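Test the gripper on the fruit you will be picking up

April 16, 2023

Most gripper comparisons I read are run on wooden blocks. Sometimes there is a mug, a tennis ball or a box of crackers. Then a table of success rates follows, and the gripper with the highest number gets bought. I think this is a poor way to choose a gripper for food work, and I would like to see it stop.

We pack fruit in Stitdale. The line is small and the budget for automation is smaller. Last June we had to choose between two end effectors for the same arm. One was the Jorkano, a stiff two-finger parallel gripper with rubber pads. The other was the Ogola, with three soft fingers driven by air. On blocks the Jorkano won easily. It closed faster, it repeated better, and it needed no compressor. If we had stopped there we would have ordered it that week.

We then ran both in simulation on a mango, 400 grasps each, with the fruit turned to a new angle every time. The Jorkano still lifted more of them. But lifting is only half of what we need. We had set a limit on pad pressure, taken from what our own packers consider safe on ripe fruit, and the Jorkano went over that limit in most of its good lifts. It held the mango by squeezing it hard in two places. The Ogola dropped more fruit and stayed under the limit nearly every time.

People who sell stiff grippers will say that force control fixes this. It helps. We tried it with the Skarnum controller, which reads motor current and backs off at a set value. The trouble is that a mango is wider at one end, so two flat pads touch it on a small patch and the fruit rolls. Back off the force and it rolls out. A force limit on the motor says nothing about how big the contact patch is. I would ask any vendor quoting a force figure to quote the contact area next to it.

There is a fair argument against all this. Simulated fruit has no juice, no bruising and no stem scar, and soft fingers are hard to model. I agree with that. Our simulation treats the skin as a surface with friction and the flesh as a simple spring. It can't tell me that a mango will have a brown spot on Thursday. What it can do is run the awkward angles that a person setting up a bench test by hand tends to skip. Out of the box our bench test had 10 poses, and all of them were easy. I know because I picked them.

The camera deserves more attention than it gets in these comparisons too. We mounted ours low, looking down and forward over the table, because that is where there is room on the real line. From there the near end of the fruit can fall out of view, and the grasp planner has to guess the rest of the shape. Dark tabletops and patches of glare make the outline harder to find. I left the lighting uneven in the simulator on purpose. The shed has uneven lighting, and a planner that only works under flat white light is no use to us. Several of the misses we first blamed on the Ogola were bad grasp points, and no set of fingers would have saved them.

So I would ask for three changes in how these tests are reported. Use the object the buyer will handle, at the ripeness the buyer will handle it. Report damage or pressure in the same table as success. Keep the camera where it will be mounted, and log vision misses apart from grip misses. None of that costs much. The whole simulated run took us 11 hours on an ordinary desktop, and most of that was overnight.

We bought the Ogola. It is slower than I would like and the compressor is loud. The finger sleeves wear out sooner than the brochure suggests, and we are still arguing with the supplier about the price of a new set. For citrus or potatoes I might well have gone the other way, and a packer with hard fruit should run the test again with that fruit before taking my word for it.

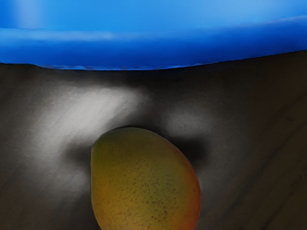 The simulated mango on the dark tabletop, with pale patches of glare beside it.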